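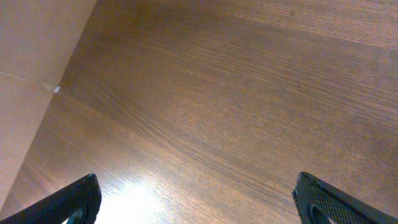

Section 2. Before You Order: Planning and Budget

Read this before section 3. Most of the calls we get about the Oso arm are from people who bought first and measured second. One afternoon with a tape measure and a spreadsheet, then order.

2.1 Pick the job

1. Write down one job. One. "Move part from tray to fixture." If it takes more than two lines it's two jobs.
2. Weigh the heaviest part, in grams, with whatever packaging stays on it.
3. Measure the widest and narrowest part. The fingers have to open past the widest with some room on both sides.
4. Note the surface of the part. Oily, dusty, soft, shiny. This decides finger pads and it decides lighting.

Caution: weight limit for the bench kit is 500 grams including anything you bolt on after the wrist. The wrist camera is already counted. Custom fingers are not.

2.2 Pick the table

5. Use a table you already own if it passes step 6. Don't buy a special one yet.
6. Push down hard on the corner nearest where the base will go. If it rocks, fix it or choose another.
7. Clear depth from the base to the front edge must be 700 mm or more. Less than that and the arm can't do the fold-back move in section 5.
8. Check for glare. Sit where the arm will sit, lights on, look down at the work area. Varnished wood is the usual culprit, also steel and white laminate. A bright spot between the fingers is exactly where the wrist camera needs to see the part.
9. If there's glare: move the table, move the lamp, or lay down a matte mat. In that order. Moving the table is free.

Note: wood grain itself is fine in most cases. Small dark parts on dark streaky grain are a problem. Try your part on the table and take a phone picture from above. If you have to hunt for it so will the camera.

Note: wipe down before the first calibration. Specks of grit get picked up as features sometimes, mostly when the part is tiny.

2.3 Build the budget

10. Start with the kit. Bench kit list price is $2192, arm, controller, wrist camera, one pair of textured fingers, cables. Check your quote, not this page.
11. Add the stuff that isn't in the box:
- base clamp or bolts
- matte mat, if step 9 says so
- light with a diffuser
- emergency stop on a long lead (the short one is included, you will want the long one)
- second pair of fingers
- power strip with a switch
12. Add shipping and whatever your carrier charges to get it past the front door.
13. Add people time. This is the line everyone leaves at zero. Put in at least 13 working days for one person to get from box to first useful shift. Price those days at what that person costs you.
14. Add a spares line. Fingers wear at the tips first. Pads go before that if your parts have sharp edges.
15. Total it. Show it to whoever signs. Do not show them the step 10 number by itself, they will remember only that one.

Caution: don't budget labor savings for the first quarter. Put them in after you've timed the job on your own table with your own parts.

2.4 Rent, buy or wait

16. If the job runs less than a few hours a week, ask about a loaner before buying. Ivireck handles rentals from the Belodthorpe office, ask for Dinesh Maurya.
17. If the job is steady, buy. Rental months don't come off the price.
18. If your parts are changing soon, wait. Fingers cut for the old part are scrap.
19. Orders placed in December ship after the stock count. Plan around it if you have money that has to be spent by year end, the invoice date is the order date so most accounting people are ok with that. Ask yours.

2.5 Before you send the order

20. Job written down, in two lines or less.
21. Heaviest part weighed.
22. Table checked for wobble, depth and glare.
23. Budget has people time in it.
24. Somebody named as the owner of the thing. A name, not a department.
25. Outlet within reach of the controller lead. Extension cords across a walkway will fail your saftey check.

Note: if any of these is blank, call before ordering. Returns are accepted unopened only. Once the seal on the wrist joint is cut its yours.

Go to section 3, Unpacking and Mounting.

Comments (4)

Babita Upadhyay
Step 8 saved us. We had the bench picked out and it was under a skylight. Moved it to the back wall, didn't need the mat.

Cyrill Hauser
Is the 700 mm measured from the center of the base or the front of the base plate? Makes a difference on our table, we're right on the line.

Pushpa Gautam
Cyrill, front of the plate. We measured from the center first time and had to redo the bolts.

Kiran Rastogi
13 days was low for us, had to get the e-stop lead signed off by the building people and that was a week by itself. Would put a line in 2.3 for it. Rest of the list was good, copied it straight into our spreadsheet.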